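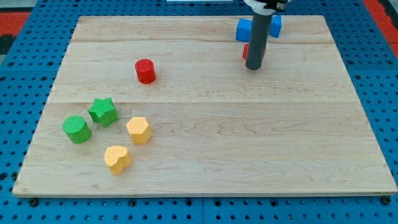

Shared workshop arm learns to push blocks on a maple board

Last updated: 25 May 2024

Members of the Mudgway shared workshop in Jillside have put a small tabletop robot arm to work on a pushing task, using plastic shape blocks and a board of pale maple. The build has been under way since January. It is run by Yasir Niazi, a machinist, and Areeba Abbasi, who writes the control software.

The arm carries no fingers. Its tool is a dark gray rod with a rounded tip, held vertically over the board. All motion of the blocks comes from side contact with the rod. Niazi said a gripper was considered and dropped at the planning stage.

"A gripper means a wrist, more wiring and more weight at the far end," he said. "For sliding parts on a flat surface, a rod does the job."

The pieces are in red, blue, green and yellow, among them a star, a heart, a hexagon and plain cylinders. Each has a fine dotted texture on the top face. Shape has a large effect on the results. A cylinder rolls off the tip if the push is off center, and the star tends to turn before it slides. The hexagon is the easiest piece to steer when the rod meets the middle of a flat side.

The maple board sits on a blue perforated bench surface. An earlier trial was run directly on the panels, where blocks caught on the edges of the holes. The board is made from three wide planks, and its two long seams were sanded after the first week of tests. Abbasi said the seam nearer the middle still shows up in the logs as a small rise in motor current when a block crosses it.

Control is split between two programs. The first finds the blocks by color and outline and reports a position and heading for each. The second plans a path for the rod, lowers it beside the chosen piece and pushes in short strokes, checking the position again after every stroke. The planner, named Plutari by the group, stops the arm if a block has moved more than 30 mm from where it was expected.

Tip height has needed the most adjustment. Set too low, the rod drags on the wood. Set too high, it tips the block over. The present setting is 7 mm above the board. The arm runs on a 24 V supply, and the motor drivers are mounted away from the bench to keep heat off the camera.

Commands are typed at a keyboard in plain words, such as "move the heart next to the star." The program accepts 11 verbs. Sidra Orakzai, who joined the build in the spring, is adding commands that name a region of the board in place of a second block.

Known faults include slow recovery when two pieces touch, as the outline finder may read them as one. A revised version is being tested on recorded runs. Drawings for the rod mount and a parts list are kept in the workshop binder, and members can book time on the arm through the bench sheet.

Contact: Mudgway shared workshop, Jillside | Copyright 2024 Mudgway | Back to top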